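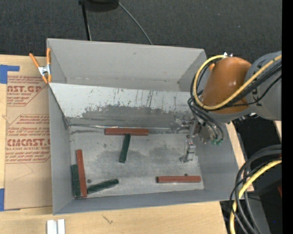
Step 3: Sort a bin of mixed blocks

If you've done steps 1 and 2, your arm can already find a single block and put it down again. Now for the one I get asked about most, because it's so close to tidying up after a toddler! You want three red blocks and three green ones, all loose in a bin.

Tip the blocks in and leave them where they land. I know it's tempting to space them out nicely (I did that for most of August and fooled myself completely). A green block squashed between a red one and the bin wall is a proper test, and so is a pair touching in a T.

Clamp the bin to the table before you start. Mine crept 2 cm in one afternoon and every grab after that was off.

Then run it like this:

Go for whichever block has clear space on both sides. A red one lying on its own near a corner is a lovely starter.

Leave anything against a wall until last. Get the fingers to nudge it into the open first, then grab.

Stop after 30 tries and write down what happened, misses included.

So, can it do the chore yet? Sort of. Meriem Ghoneim ran the same set-up at Dingate and logged 1121 grabs, and we both found the wall blocks were where it all went wrong. I'd trust mine with a toy box if I was sitting next to it with a cup of tea. I wouldn't leave it alone with the cutlery drawer.

Next up is step 4, where we swap the blocks for socks.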